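Laleo Holiday Apartments: Frequently Asked Questions

We are a small house in Plikau with apartments for guests who like to cook and sleep without hurry. Please read these answers before you write to us, it saves time for both sides. If something is missing, Waltraud Wieser answers the mail in German and English, and Nazar Melnychuk answers the phone in the afternoon.

When can I check in?
Check-in is from 3 in the afternoon until 7 in the evening. If your train arrives later, tell us one day before and we put your key in the box beside the garden door. The code comes by text message on the day of arrival.

How do I find the house from the station?
Take bus 12 in the direction of Cirnulo and get off at the stop Plikau Church. From there you walk up the hill and turn left after the bakery. The navigation in some cars wants to send you over the forest road. This road is closed for cars, so please ignore it.

Can I cook in the apartment?
Every apartment has its own kitchen with pots, plates, a kettle and a small oven. Salt, oil and dishwashing soap are there when you arrive. Coffee you must bring yourself, or you buy it in the village shop, which is closed on Sunday.
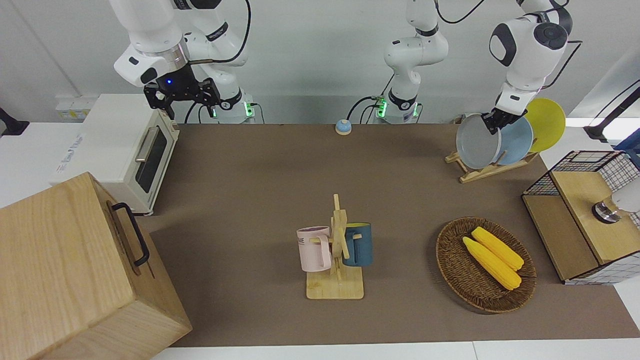 Is breakfast included in the price?
Breakfast is not included. You can order a bread basket until 6 in the evening, and it hangs on your door the next morning. Please write on the order card if somebody in your family does not eat nuts.

May I bring my dog?
One dog per apartment is welcome, but only in the apartments on the ground floor. We ask for a cleaning fee, which you pay on arrival. Dogs must stay on the leash in the garden, because the neighbor keeps chickens and they walk where they like.

What is there to do when it rains?
In the common room you find board games, puzzles and a shelf of books in several languages. You may take a book home if you leave another one.

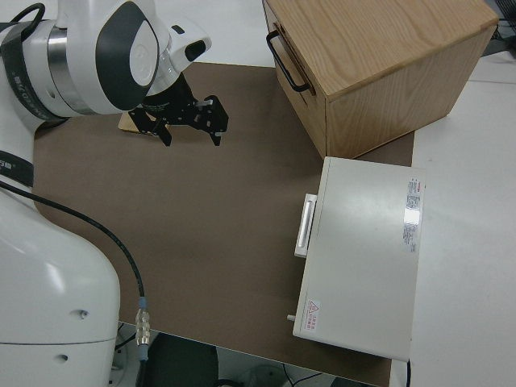
The games should go back into the cupboard in the evening, with all their pieces, so that the next family can play also. The room is open until 10. After this hour we ask for quiet, as the bedrooms of apartment 3 are directly above.

Do you have internet?
Wireless internet is free in all apartments. It is good enough for mail and films, but in a strong storm it can stop for some hours. The password is written inside the guest folder.

Can I cancel my booking?
You can cancel free of charge until 19 days before arrival. After this date we keep the deposit. For stays in August we cannot change the dates once the booking is confirmed, but you may give the apartment to friends if you send us their names. 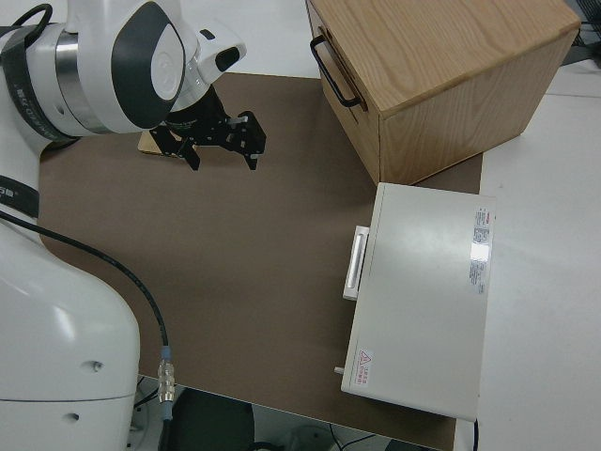 At the mat.

How can I pay?
We accept cash and bank transfer. Cards are not possible at the moment. Please write your booking number on the transfer, for example 3033, otherwise we must search for a long time.

Who is Dhanial?
Dhanial is the name of the hiking club in our valley. Guests may join the walks without paying. The meeting point is the fountain, and good shoes are necessary also in summer.

Last change of this page: 2023-06-25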